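Evham Hand Gripper, Second Series: Gallery

On this page we collect pictures from customers and from our own bench, so you can see the Evham gripper in daily use before you order. The gripper is held in the hand, and the camera on it sees the same thing as the fingers. Each set comes with 3 pairs of finger pads, one charging cable and a printed guide. All the texts are written by me, Jintana Nuchit, and Ingvar Lykkegaard has checked the technical parts.

Lab work is the most frequent use among our buyers. Steel racks are a good exercise for a new operator, for the polished metal gives strong reflections and the person must learn to judge the distance well. We advise to come in slowly along the long side of the rack and to keep both pads at the same height until they close.
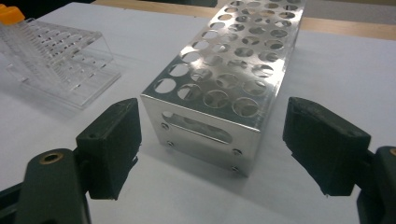
The pads can be changed in less than one minute with the small key from the box. For smooth metal we recommend the soft pair, and for glass please use only the pair marked G. Samran Chaiyaporn from Grakis wrote us that his team made 1,300 recordings with one set of soft pads before they changed them. In our own test the result was lower, so please treat this as a good case.

Opening width: 93 mm between the pads. If your rack or box is wider, ask us for the long arms, they fit on the same body.

Price and delivery: the set costs 150 euros per month for rent, and the first month can be returned to us if the gripper does not suit your work. Orders which arrive before Saturday noon are packed the same day. Spare pads are sold in pairs.

Do you have pictures of your own work with the gripper? Send them to Jirayu Tanasarn at the Hotach office, together with the name you want to see under them. New pictures will be added in April.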